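Gripper day at the Tedine open house

I got to Plemlow a little before ten in the morning, which was smart, as the line for coffee was out the door by half past! Tedine opens its test hall to visitors every June, and this year the whole back half was given over to grippers you could try on real jobs.

First stop: Aigner against Hernier

Two arms, same controller, different hands. The Aigner is a three-finger thing with soft pads, and it picked up plastic cups all morning without denting one (I stood there way too long). The Hernier is a plain parallel gripper with 16 force settings, and the guy at the bench let me drive it myself. I crushed a cup on my first go – sorry, cup. On hard parts I liked the Hernier better. It closes where you tell it to, and the screen shows you the force as you go.

Second stop: cloth

My favorite by far, and I missed lunch for it. Fabric is miserable for these machines, and they'd picked nasty stuff on purpose, with elastic edges that bunch up and hide the corners. You watch it all through a little camera at the wrist, so when two fingers have hold of a piece you get the ruffles right up close, with the folded beige cloth lying behind and the green basket off to the side.

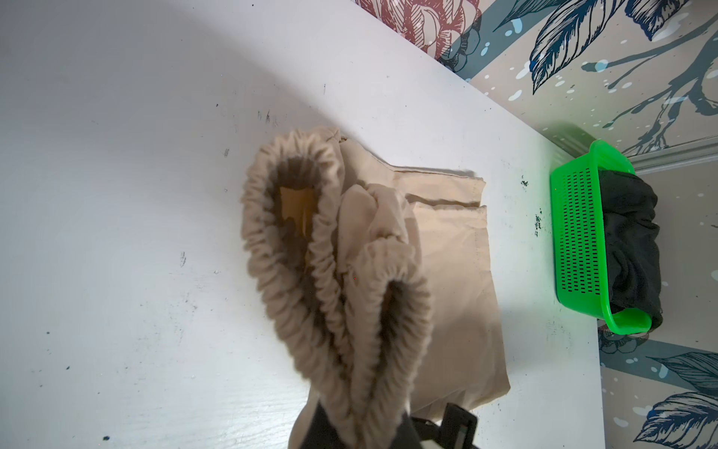
Getting there and what I'd do differently

Parking is free but it's a hike, nearly 500 yards to the hall. Allow 30 minutes for the cloth bench alone, and go there first – by two o'clock I couldn't get near it. I'm bringing my own dish towels next year. They said that's fine!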